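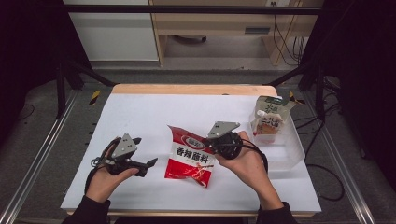 Snack and Sauce Packet Swap: Your Questions

Bent Toft, Gindton
Last updated 17/01/2026

What can I bring to the swap?
Anything sealed, dry or shelf-stable that comes in a packet or pouch: dipping sauces, seasoning mixes, noodles, nuts, crackers, dried fruit. If it's something you love and would happily press on a neighbor, bring it along! We ask for no more than 6 items per household, mostly so that everyone gets a spot on the table.

My packet is a bit crumpled. Is that all right?
Of course it is. Soft packets wrinkle the moment you look at them, and a few folds won't hurt what's inside. Do run your fingers along the seams, though, and give it a gentle squeeze. If air or sauce comes out, please keep it at home.

The label is in a language I can't read. Can I still take it?
Please do, those are often the ones people come back raving about. To give you an idea, 香辣蘸料 means a fragrant, spicy dip, so you'd know to expect some heat. If you have allergies, please don't guess. Leave the packet for someone else unless you can get the full ingredient list translated.

How should I store what I bring home?
I'm a great believer in clear plastic containers with straight sides. Stand-up pouches go at the back, where they can lean on the wall of the container, and the floppy flat packets go in front with their names facing you. Once a pouch is open, fold the top over twice and clip it, or move it to the fridge if the label says so.

Does it cost anything?
Entry is 5 dollars, which goes toward the room and the tea. Children come in free.

Do I need to sign up?
Yes please, it helps me work out the tables. Write to me by mail at Gindton, Box 1221, with your name and what you think you'll bring (you're allowed to change your mind). We have space for 200 packets in all, and the next swap is in February.

Can I drop things off if I can't come?
You can, and thank you for thinking of us. Put your name on the bag and leave it with the front desk at Lernurora.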